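Rirnside Supper Club, menu and recipes meeting. Held in the back kitchen, 7.15 pm. Ifigeneia Chatzigeorgiou in the chair. Minutes taken by Intarasuk. Apologies received from Jornent.

## 1. Minutes of the last meeting

Agreed with one correction. Under item 3, "barley flour" should read "pearl barley". The recipe sheet already has it right.

## 2. Matters arising

- The oven thermometer has been replaced. The top shelf still runs hotter than the dial and dishes are to be turned at the halfway point.
- Recipe sheets will give weights in grams only. Spoon measures stay for spices, salt and raising agents.
- The lentil loaf is off the list until the binding is sorted out. Two trials with extra oats were dry at the ends and soft in the middle.

## 3. September supper: main course

The chair reported on the trial of the leek and butter bean bake. The base is sweated leeks, cooked beans, mustard and stock, thickened with a little of the bean mash. The topping is breadcrumbs with grated hard cheese and thyme.

Three points came out of the trial:

1. The leeks gave off more liquid than allowed for. They are to be cooked uncovered for the last ten minutes and drained if needed before the beans go in.
2. Salt in the stock and salt in the cheese together were too much. Stock is to be made unsalted and the filling seasoned at the end.
3. The crumb browned before the filling was hot through. The dish will go in covered and be uncovered for the final quarter of an hour.
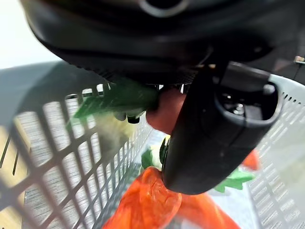
Intarasuk asked whether dried or tinned beans should be specified. Dried beans hold their shape better but need soaking overnight and the kitchen is not open the evening before. Agreed to write the recipe for dried beans, with a drained weight given for tinned so that either can be used.

A batch of filling made with 2000 g of drained beans filled 4 of the deep trays with a little left over. The recipe will be written for that quantity and then divided for the home version. Jornent had sent a note in favour of a cornflour slurry in place of the mash. Not adopted, as the slurry had thinned on reheating when used in the spring pie.

## 4. Vegetarian and other diets

Hard cheese must be one made without animal rennet. The label is to be checked at purchase and the name written on the kitchen board. A tray without cheese or butter will be made first, before the others, using oil for the leeks and toasted seeds in the crumb. Gluten-free crumb to be kept in its own tub with its own spoon.

## 5. Pudding

Two options were tasted: baked plums with oat topping, and the steamed ginger pudding adapted from the 1842 Etden household book.

The plums were cooked at a moderate heat for thirty-five minutes. Flavour good, juice thin. Reducing the juice in a pan after baking was tried on half the dish and gave a better result.

The ginger pudding was made with the original proportions, apart from butter for suet. It was heavy and needed a further half hour of steaming beyond the time stated. The book gives no quantity for the raising agent, so the amount used was a guess.

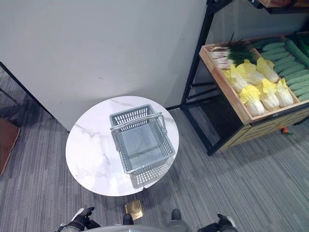

Jornent, whose note was read out at this point, held that the ginger pudding should not be dropped on one attempt. The note suggested swapping a third of the flour for fresh breadcrumbs, beating the eggs separately, and filling the basins no more than two thirds. It also warned against opening the lid in the first hour.

Agreed: plums for September, ginger pudding to be tried again in small basins before the winter menu is set.

## 6. Costs

Ingredients for the two trials came to 143 pounds including cheese, which was the largest single item. The chair asked that the second trial use half quantities. Agreed.

## 7. Actions

- Chatzigeorgiou: rewrite the bake recipe with the new cooking times and pass it round.
- Intarasuk: price dried beans by the sack; check rennet labelling.
- Jornent: small-basin trial of the ginger pudding, with timings noted.

## 8. Any other business

The large colander has a loose handle and should not be used for hot pasta or potatoes. Labels on the spice jars are to carry the month of opening. Ground ginger opened before the last supper is to be thrown out.

Meeting closed 8.50 pm.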